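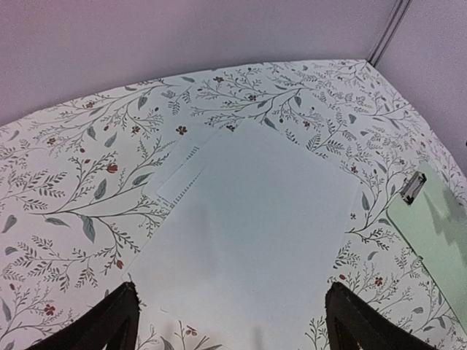

A blank sheet between the open fingers, with the clipboard at the right.

Progress Report on the Two-Arm Paper Handling Build

Thu 15 August

The purpose of this entry is to record the present state of the two-arm build, which has occupied one bench of the Kultis workshop for most of the summer. Readers who have followed the project since November will recall that the stated goal was modest: the machine is to pick up a sheet of paper, place it on a clipboard and leave it there without a crease. That goal has not changed.

The first revision of the fingers was printed in hard plastic and was found unsuitable. Paper slid out of the grip whenever the wrist turned. The present pair is matte black with a textured surface, and it has performed better in trials. A single sheet lying flat on cloth remains the most difficult case. The fingers must come in low and from the side, and the cloth tends to move along with the paper. Of 59 recorded attempts with a single sheet, 30 ended with the paper lifted clear of the table. Attempts in which the sheet was lifted but folded over were entered as failures.

Wrist wiring was also revised. The earlier harness, supplied by Gremard, was too short by the width of one connector and pulled tight at full reach. The replacement leaves a loop of slack at each wrist. It does not look tidy, but no lead has come out of its socket since it was fitted. 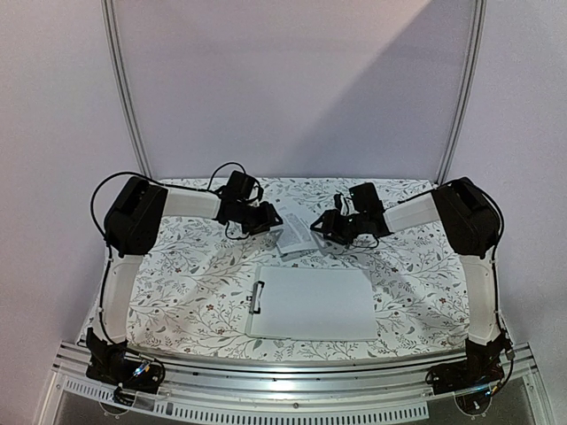

Photo: Holger Solberg / Kultis workshop

Both arms are mounted on a single aluminum rail along the front edge of the table. This arrangement was adopted after the original separate mounts were found to drift out of line with each other – a fault that took two weekends to trace. With a shared rail, the distance between the bases is set once and checked with a steel rule before each session.

The narrow gap between the grippers when both reach for the same stack is the subject of current work. The motion software, a small program kept in the workshop under the name Revow, now holds one arm still until the other has cleared the middle of the table. The waiting period was first set at 400 milliseconds. This proved too short at low speed, and the fixed delay has been replaced by a position check.

The following items remain open. The elbow joint on the right arm has slight play, and its screws are to be tightened and marked. The clipboard clip is still opened by hand, as neither gripper can press the lever with enough force. A lever extension designed by Hjaltadóttir is being printed and will be tested when it is ready. Trials with printed pages will continue in sets of 10, with the results entered in the bench log as before.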